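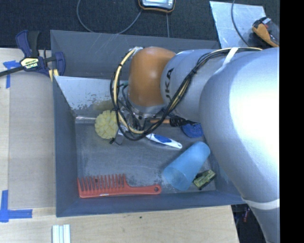 November, Sunday, 10.20 a.m.

Cleaning kit for the Festarent order, sorting the brushes and scrubbers. Blair Carnegie wants the list before the Flindgate delivery, so I am doing the handles first and leaving the heads for later.

The white handle with the blue grip inset is the easiest to store. It has a small hole at the rounded tip, so it can go on a hook. Put hooks on the Hunt rack, 50 mm apart, and see whether the heads clear each other. If they touch, go to every second hook.

The orange-brown handle and the blue scrubber need a shelf place. The blue one is rough all over and will catch on cloths, so keep it away from the towels. Same for the pale-yellow head.

Grey bin: floor is scuffed but it will do. Wipe out with warm water and 10 ml of the Lestmont cleaner, then leave on its side to drain. The scuffs will stay whatever we use, so don't spend time on them.

Still to do:
Labels for the shelf, big letters
Weigh the full bin, limit for the top shelf is 300 g over what we had last time
Ask Blair if the Festarent people want handles and heads listed separately

2.50 p.m. Hooks are up. Two screws short on the left side, used the ones from the old coat rail. Brushes go on tomorrow morning.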